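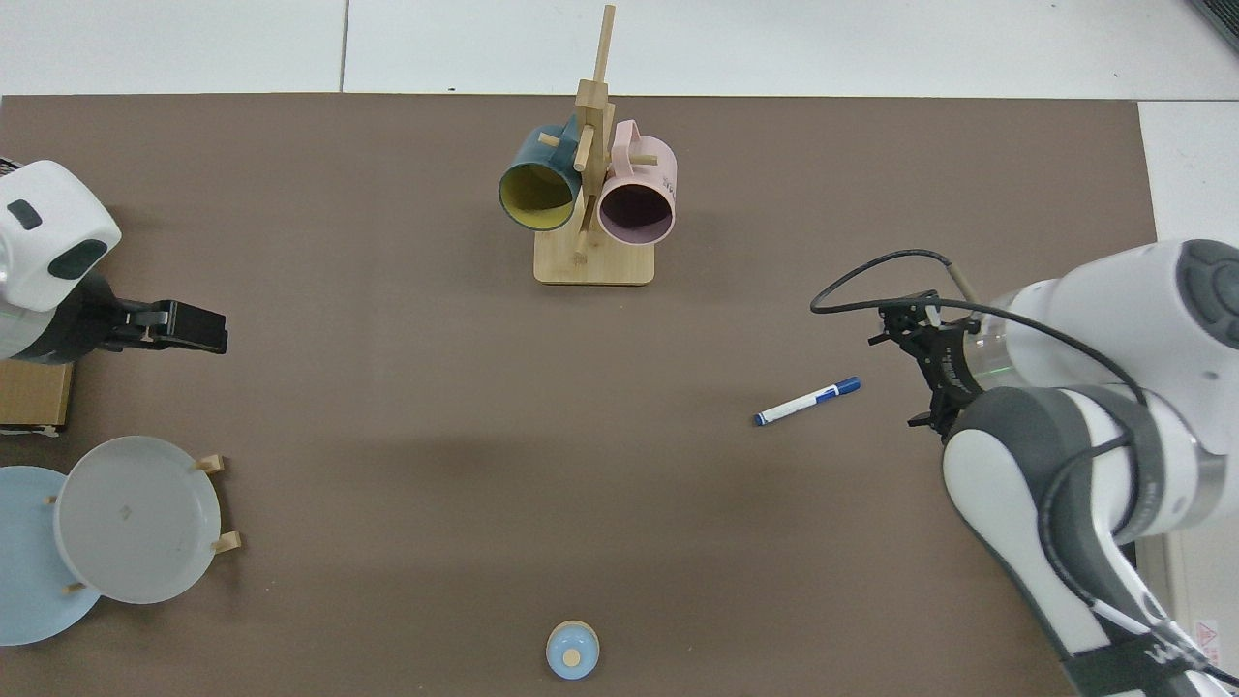 Kategorie: Zweiarm-Aufbau / Greifer rechts
Status: in Bearbeitung
Gemeldet von: Ásdís Zoëga
Projekt: Ullach (Gemeinschaftswerkstatt, hinterer Tisch)

Fehlerbild
Der rechte Arm bricht beim Anfahren des Markers ab. Meldung in der Steuerung: Zeitüberschreitung Greifer, Arm hält Position. Tritt nur auf, wenn das Handgelenk vorher weit gedreht wurde. Der linke Arm führt das gleiche Programm gespiegelt ohne Abbruch aus.

Umgebung
Steuerrechner mit Ullico-Skripten, Zeitlimit Greifer 600 ms. Netzteil und Adapterplatine von Vonier, beide Arme getrennt abgesichert. Testobjekte auf der braunen Matte: Tassenbaum mit zwei Tassen, Teller im Holzständer, kleine hellblaue Schale, Whiteboard-Marker. Der Marker liegt diagonal, Kappe nach oben rechts, Greiferfinger knapp darüber.

Protokoll

14:10
Neustart der Steuerung, beide Arme referenziert. Fehler bleibt.

14:25
Zeitlimit auf das Doppelte gesetzt. Abbruch kommt später, aber er kommt. Wert zurückgestellt.

14:40
Greifer ohne Armbewegung geöffnet und geschlossen, 50 Zyklen. Kein Abbruch. Greifermechanik damit vorerst ausgeschlossen.

15:05
Handgelenk in Schritten von 5 Grad gedreht, nach jedem Schritt ein Greifzyklus. Abbruch reproduzierbar kurz vor dem Endanschlag, in Gegenrichtung nicht. Verdacht: Zug auf der Leitung. Das schwarze Kabel am Handgelenk läuft in weitem Bogen nach links über die Matte und zurück zum Arm. Der Ring am Handgelenk leuchtet grün, auch nach dem Abbruch. Als Fehleranzeige taugt er hier nicht.

15:30
Stecker am Greifer von Hand entlastet und Testfahrt wiederholt. 3 Durchläufe ohne Abbruch. Ohne Entlastung sofort wieder Fehler.

Kommentar Panganiban
Kontakt im Stecker prüfen, bevor das Kabel getauscht wird. Bitte stromlos. Der Bogen ist außerdem zu groß: Bei der Fahrt Richtung Tassenbaum kann die Schlaufe an einem Zapfen hängen bleiben. Kabel näher am Arm führen, am Handgelenk aber genug Reserve für die volle Drehung lassen.

Kommentar Zoëga
Zugentlastung wird gedruckt, Halterung kommt an das Glied vor dem Handgelenk. Kontakte messe ich vorher durch. Bis dahin Drehbereich rechts in der Ullico-Konfiguration begrenzt. Die Greifposition am Marker ist damit noch erreichbar, die Teller übernimmt ohnehin der linke Arm.

Offen
Durchgangsprüfung am Greiferstecker
Zugentlastung montieren, Drehbereich wieder freigeben
Test aus dem Eintrag 15:05 vollständig wiederholen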